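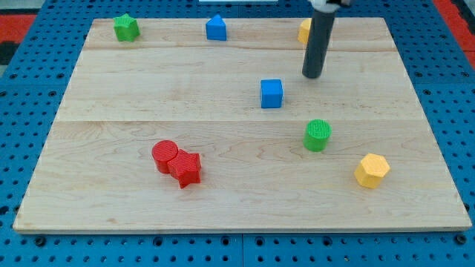
17th October

Arm on the Treloar bench faulted again this morning, third time since the tip was changed. Same code as before, overforce on the wrist, then a protective stop. Writing it up properly this time so Gladys Henao can compare it with hers.

Task was the push routine on the block board: go to a named block, lower beside it, push it toward another one. Kekamon policy build 48, speed limit at 70 percent. It got through 134 commands before the fault. The one that did it was "move the blue cube to the green cylinder." The arm came in over the cube, swung wide, and then went down too far. The tip hit the board and kept pressing. The stop came in late enough that I heard the rod creak.

Checked afterward:
- Rod still straight, rolled it on the surface plate. No marks on the tip.
- Fitting was not straight. One screw a quarter turn loose. Tightened it, put a paint line across the head.
- Board height. The config has one value for the whole board, but the wood isn't level across the seam. The near part is about 1 mm higher. I don't think that explains it alone.
- Force log from the Wusten box. There is a gap right before contact, then the reading jumps. Gladys saw a gap like that in her run too.

So I have two suspects, the loose screw and the dropped force readings. The gap bothers me more. If the controller is holding an old value it thinks it is still in free air, and it will keep going down until the joint limits catch it.

For now the z floor is raised and the speed is down. Please don't put either one back without asking me. The red emergency stop stays within reach during any run, no leaving it going over lunch — that means me as well.

Ordered a new cable from Grultiment, the old one has a kink near the connector. When it's in I want 1,000 dry moves with no blocks on the board, logging force the whole time, before we go back to commands.

Still to do: ask Gladys which firmware her box is on.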